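Gathering Examples by Hand — speaker notes
January 21, 2018. Keep to time!! Water on the lectern. 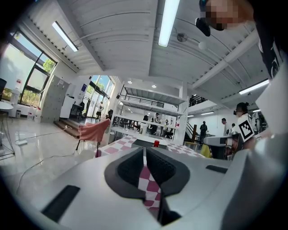
Slide 1. View from the gripper. Checkered cloth, red bottle cap just past the fingers.

Leave it up while people sit down. Don't start talking over it.

OPEN
Hi, thanks for staying for the afternoon. I'm going to talk about collecting, not about training. Training talk was this morning and it was better than I could do.
Ask for hands — who has collected their own examples? Who has done it for more than a day? (second lot of hands is always smaller, wait for it)
Then: this is for the first group, so you last longer than a day.

SLIDE 1 AGAIN, PROPERLY
Point at the fingers. They come in toward each other, black rubber pads, you see the cloth through the gap. That is most of what the learner gets. It never sees your face or your elbow or the chair you bumped.
Point at the bottle cap. Small, red, on a pink and white check. Say: find it from the back row. Some of you can't. OK.
Second gripper on the right side of the table. Mention it now, comes back in the two-person part.
Window light on the left, tubes in the ceiling. Comes back too.
MOVE ON, I spent four minutes here in the run through.

WHAT WE WERE AFTER
Noltovel is the name of the project. Small objects, ordinary tables, ordinary rooms. A person holds the gripper and does the task, and the recording is the example. No arm in the loop while collecting.
Why hand-held — say it short:
speed. You pick it up and go.
people already know how to pick up a bottle cap. Nobody has to be taught to steer an arm with a joystick.
you can take it into a different room after lunch.
Cost of it: people do things an arm can't do. Twist the wrist too far, lean in, swing around. More on that under Bad Takes.

THE NUMBERS SLIDE
100 takes planned per object.
First object, first session: 61 usable. I was pretty pleased, thought that was low but fine.
Second session, same object, same table: 37.
Pause here. Let them wonder.
What changed? We had added a rule. Fingers must be open and still for a moment before the reach. Sounds like nothing. People forget it when they get quick, and they get quick by the third or fourth go. So takes that we'd have kept in session one got tossed in session two.
Lesson — write the rules before the first session. All of them. We went back and re-checked session one with the new rule and it was not pretty. Do not give the re-checked number, it isn't final.
(someone will ask for it. "not final")

WHAT COUNTS AS ONE EXAMPLE
Spend time here, this is the useful bit.
Start: gripper off the table, object in view, fingers open.
End: object where it was meant to go, fingers open again, gripper backed off so the object can be seen at rest.
If the end is missing the learner never learns to let go. We had a batch like this. Everything stopped the second the object touched down. Looked great in playback, useless.
One task per take. If you drop it, that's its own take, label it a drop, begin again. Don't scoop it up and carry on as if it didnt happen.
Keep the drops! Separate folder. You will want recoveries later on and you can't fake them well.

SPREAD
Same spot every time = a learner that knows one spot.
People do not move things randomly even when you tell them to. They go back to the middle of the table, right in front of themselves. We made cards. Shuffle, pull one, put the object where the card says. Boring, works.
Also vary: where you stand, height you start from, which way the gripper is turned.
Don't vary everything in the same session. Change the spot AND the cloth AND the person and then you can't tell what broke it.

CLOTH
Back to the check pattern for one sentence. A busy cloth is good for the set as long as it isn't the ONLY cloth. Plain ones, busy ones, bare table.
Ask room: what do you use? Take one answer only.

LIGHT
Daylight from a big window drifts all day. We'd collect one object in the morning and another in the afternoon and so the light told the learner which object it was. Took us until August to spot that.
Fix: mix objects inside each hour. Blocks of ten, swap, blocks of ten, swap. People hate it. Do it anyway.

TWO PEOPLE, ONE TABLE
Two grippers working near each other saves time up until it doesn't. Problem is the other one wandering into your view halfway through a reach. A learner sees a white thing coming in from the right and has no idea it doesn't matter.
What we do now — 3 choices, on the slide, read them:
take turns
opposite ends, and agree on who starts
both in on purpose, and label it as a two-gripper take
We tried "just be careful" and no.
People in the background are fine. Rooms have people in them. I would rather have a set with folks walking past than one shot in a closet.

BAD TAKES — show the list, dont read it all
Too fast. Blur when you most need it sharp.
Wrist past what the arm can reach. Looks lovely, can't be replayed. We check every take against the arm's limits the same evening.
Thumb or sleeve in the view.
Task finished but the label says something else. Most common one by far, and the most anoying to find.
Hovering. Person can't decide, gripper wobbles over the object, then goes. Learner copies the wobble.

WHO CHECKS
Not the person who recorded it. Swap. Everyone is kind to their own takes.
Meireles is our checking tool, in-house, one page, keep / drop / unsure. Unsure pile gets looked at by two people at the end of the day. If the unsure pile is bigger than the drop pile your rules are vague, go fix the rules.
Skip the Meireles demo if past twenty minutes. It was slow to load last time.

TIRED HANDS
The gripper gets heavy. Takes get sloppy before the person notices. Short turns, then swap to labeling or resetting the table.
Put it down on something soft between turns. Check the pads at the start of each session, a worn pad changes how things slip and then your old takes and new takes don't match.
Cables on the floor — tape them or route them round the edge.

QUESTIONS I WILL GET
How many examples do you need? Don't give a number. Depends on how much changes between them. Say: collect a bit, train, look at what fails, collect THAT.
Is simulation cheaper? Yes for some of it. Friction and cloth, not for us so far.
Will you release it? Holora set first, the smaller one, when labels are clean. No date. DO NOT give a date.
Did the people collecting agree to it, and what about those in the background? Yes, forms for the collectors. Faces are pixelated before anything leaves the building. Have the longer answer ready.

CLOSE
Back to slide 1. Ask again who can find the cap.
Rules first, mix your light, keep your drops, swap your checkers.
Thanks, contact is on the last slide. Take the clicker back to the desk this time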